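Momeck Gray Microfiber Towel

Item 848
Sold singly or by the case of 42

The Momeck towel is a thick, plush microfiber towel for kitchens, gyms, workshops and treatment rooms. It is long enough to hang over a rail with both ends even, and it rolls tightly enough to stand in a basket or slide into a locker. The pile is the same on both faces, so there is no right or wrong side when you fold it.

Gray is the only color we stock in this weight. It doesn't show tea, grease or shoe dust the way our white Priltholm towel does, and an older towel can sit next to a new one on the same shelf.

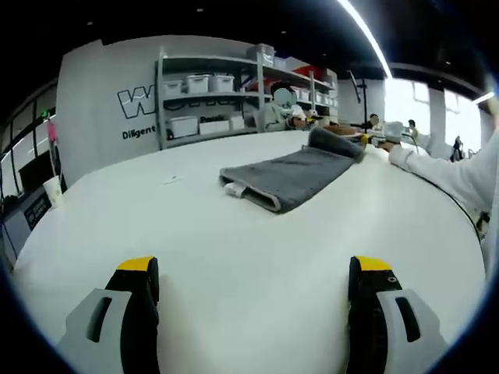

Gray microfiber towel, folded lengthwise with the far end rolled. The small white label is at the near corner.

To roll it, lay the towel flat and fold it in half lengthwise, then in half again. Start from the end without the label and keep the edges lined up as you go. The label stays on the outside of the finished roll, where you can find it when you are sorting mixed laundry.

Washing
Wash at up to 55 degrees Celsius with a plain liquid detergent. Leave out fabric softener and bleach. Keep microfiber away from cotton towels in the drum, as it picks up lint. Tumble dry on low or hang on a line. Do not iron.

Ordering
Single towels ship in a paper sleeve. Cases ship flat, unrolled, from our Geravthorpe warehouse. Orders placed before noon go out the same afternoon. For quantities over 3,000, write to Illia Melnychuk in trade sales for a quote and a delivery date. Sewn-in name tags can be added to case orders and take an extra week.

Returns are accepted on unwashed towels with the label still attached.

Also in this range: Godoy hand towel, Priltholm white towel, Momeck glass cloth.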